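Skeltwood Introduces Removable Cushion Covers and Lounge Layout Guide for Shared Seating Areas

Contract furnishings supplier Skeltwood has added a line of removable cushion covers to its lounge range and published a layout and upkeep guide to go with it. The covers, sold under the name Brarero, are intended for reception areas, waiting rooms and staff lounges where pillows are handled daily and upholstery is cleaned on a fixed schedule.

The line is available to trade customers from June. It comprises 4 sizes, including rectangular and square formats, and 7 colors. Covers are supplied singly or in cartons, and replacement inserts are listed separately.

The accompanying guide treats the lounge corner as a single unit made up of sofa, side table, pillows and floor covering. It recommends pale upholstery with a gray striped carpet in areas without direct daylight, and a small round side table placed close to the arm of the sofa. Tabletop items should be limited to one bowl or stand so that the surface can be wiped in a single pass.

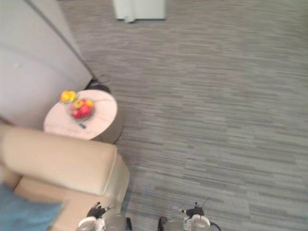 Lounge corner with beige sofa, round side table and glass fruit bowl on gray striped carpet.

According to the guide, open carpet next to the seating should be kept clear to allow vacuuming up to the base of the sofa. Skeltwood specifies a minimum clearance of 2 feet on the open side of the table. Cables, straps and bags should be lifted from the floor before cleaning begins.

The Brarero cover is a one-piece sleeve with a single open end. The insert is laid flat, the closed end of the cover is placed over it, and both sides are drawn down evenly until the corners are seated. Pulling from one side only tends to twist the insert and leaves excess fabric at the opposite corner. Skeltwood advises gripping the fabric along the lower edges and keeping the opening parallel to the front of the seat.

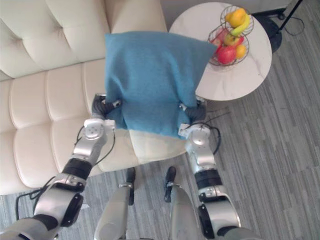

Color selection is covered in a separate section of the guide. A saturated cover, such as blue, is recommended for cream or off-white seating, where an uncovered insert is difficult to distinguish from the upholstery. For darker seating, the guide lists three lighter shades. Fabric samples in all colors are included in the trade sample pack.

Covers with a brushed or felted face should be shaken out before fitting and brushed in one direction afterward. They should not be tumble dried. Skeltwood recommends holding two covers for each pillow in service so that one set can be washed while the other is in use.

The covers were assessed in a fitting and removal test carried out by Hämäläinen, the textile workshop that produces the line. Sample covers were fitted and removed over 400 times on standard inserts, with seam width and opening length measured at set intervals. Both dimensions remained within the workshop's stated tolerance at the end of the test. A summary of the method and results is available to trade customers on request. 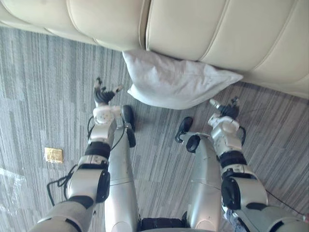

UPKEEP AND FLOOR CARE

Pillows should be returned to the seat before floor cleaning starts. A pillow left against the base of a sofa picks up dust from the carpet and blocks access to the joint between floor and upholstery. White and cream pillows should be checked on both faces and along the lower edge before being put back.

Small flat items, including wrappers and cards, should be picked up by hand, as they can lodge in the vacuum head. On carpet tile, vacuuming should follow the direction of the stripe and then be repeated across it. Channeled or tufted upholstery should be cleaned with a soft brush attachment, working along each seam.

AVAILABILITY

Brarero covers can be ordered through Skeltwood's trade desk and through Watico, which handles distribution and warehousing for the lounge range. Orders placed with Watico may be combined with other Skeltwood items in one shipment. The layout and upkeep guide is supplied with each carton and can also be ordered separately in print.

ABOUT SKELTWOOD

Skeltwood supplies seating, side tables and soft furnishings for offices, clinics and shared residential buildings.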